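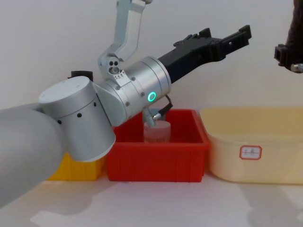

red bin, white table

estent37
Ok so need opinions before July. Moving from Surngate to Prurnum, one bedroom, third floor, no elevator. Kemppainen quoted me 339 for two guys and a van, plus 200 if it runs past noon. Fair or no?

Irja Partanen
Posted 1/19/19
Thats fine for that distance. Get the noon thing in writing. And buy plastic bins, skip cardboard. Mine have done four moves, still stack ok.

boxfan
Disagree on bins. Heavy, and movers hate them when the lids pop off. Free liquor store boxes all the way. Small so you can't overload them with books.

estent37
I have around 4000 books lol. Well the wife does.

boxfan
ok then 339 is NOT fine, they will take one look at the stairs and add to it. Did you tell them about the books??
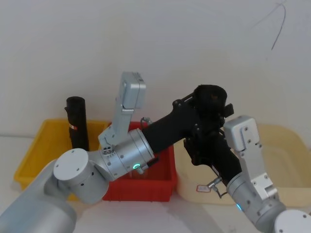
Irja Partanen
Anyway what I do is one bin per room that rides in the car with me. Sheets, kettle, chargers, toilet paper. Everything else can wait a week. For books, half fill and put pillows on top, the guys wont complain.

boxfan
Half filled bins = twice the trips up teh stairs. Just saying.

Irja Partanen
Twice the trips, same back the next day.

estent37
Did not mention the books, no. Calling them tomorrow. Anybody used a different outfit out of Surngate?

boxfan
Rented a truck last time. Never again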